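Workshop notebook, small objects bench
2nd March

Cleared the bench first thing. Wiped down the white top with the mild cleaner, not the Durero spray, which left streaks last time and took two goes to get off.

Today's job was cups and small items: which cups hold what, and what ends up falling over. The paper cups are the coloured ones from the Jerndale carton. There were 50 in the sleeve and 13 were crushed along the rim from being at the bottom of the shelf, so those went in the recycling. The rest are fine. Please store the sleeves standing up from now on.

Notes on the cups:

The rolled rim makes them easy to pull apart if you twist a little. Straight pulling brings two or three up together.

They taper, so anything tall and narrow sits on a lean once it's in. Short heavy things go to the bottom and stay there. A light item put in on top of a heavy one slides down the side and gets stuck, and you have to tip the cup to get it out.

Empty cups shift if the bench gets bumped. Once there's a bit of metal in the bottom they're much better. Tried putting a washer under the base of an empty one and it made no difference, so don't bother.

Sorting rule for now is metal and dark bits in the yellow-green cup, grey cup kept free for whatever comes next. Bottles stay on the table beside the cups. They're too top-heavy for a paper cup and I don't want to be mopping up.

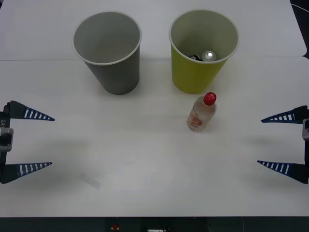

Did 5 rounds with the layout changed a little each time. Grey on the left, yellow-green on the right, both toward the back, was the easiest to work with. With the cups at the front I kept catching the rims with my sleeve. Lost 3 cups to that, all dented, none split.

The small bottle with the red cap is a nuisance to place. It wants a flat spot with some room in front. Next time try it further from the cups and see if it gets knocked less.

The shiny can is hard to judge under the overhead light. The top throws a bright spot and the edge disappears. Turning off the Engelhardt lamp on the shelf helped a bit. Might try a diffuser if there's one in the Markport box.

To do:
Order another sleeve of grey, we're getting low.
Mark the cup positions on the bench with pencil, not tape. Tape lifts the base on one side.
Find the lid for the parts tub.
Put the label maker back where it was.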